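Osinow Publishes Grip Pad Comparison, Advises Buyers to Wait

Test lab Osinow today released the results of a side-by-side trial of two hand-held grippers, the Skonier and the Cloltach, and is not recommending that customers replace equipment they already own with either one.

Both devices have been promoted as a quick way to gather demonstrations of household tasks, with a person doing the work by hand and a robot arm learning from the recordings later. Osinow wanted to know how much of that promise depends on the gripper and how much on the person holding it. The lab's answer is that the person still matters more than the sales material suggests.

The trial covered 3,861 attempts at opening and closing doors, pulling bar handles and moving soft objects between shelves. Attempts were split between the two devices, and operators changed over each Thursday so that no one got too used to a single tool.

The Skonier held on to narrow handles more reliably. The Cloltach was easier on the wrist and recovered better from a poor first approach. Neither result was large enough to justify the upgrade prices now being quoted, according to Štěpánka Halás, who led the testing.

"We were told to expect a clear winner, and we don't have one," Halás said. "What we have is a pair of decent tools with the same weak spot. If you come at a door from a bad angle, the pads slide, and the log records it as a normal grasp."

That last point takes up most of the report. A reviewer, Mitiku Demissie, went back through 2,000 attempts marked as successful and disputed the labels on enough of them that Osinow has withdrawn its own early summary, issued in July.
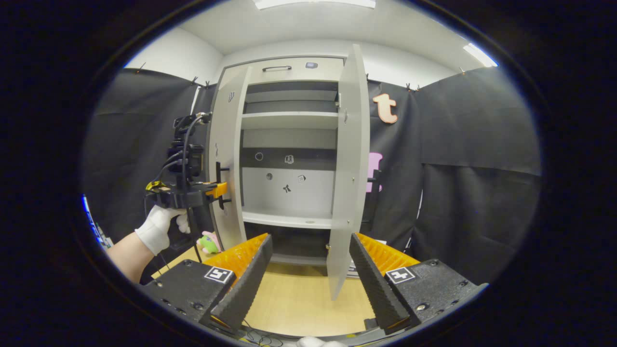
Doors gave the most trouble. A drawer moves in a straight line and forgives a loose hold, but a swinging door changes the angle of the handle the whole way, and a grip that was fine at the start can be useless by the end. Published demos tend to stop before that happens — or start after it.

Osinow did not test either gripper mounted on an arm, and the report makes no claim about how the recordings would perform in training. Bohumila Sýkora, who handled the analysis, called that "the question everyone should be asking before they sign anything."

A second round, using the Bhat controller with both devices, is planned. The full report and the disputed labels are available from Osinow on request. Press questions should go to Iveta Ďurica.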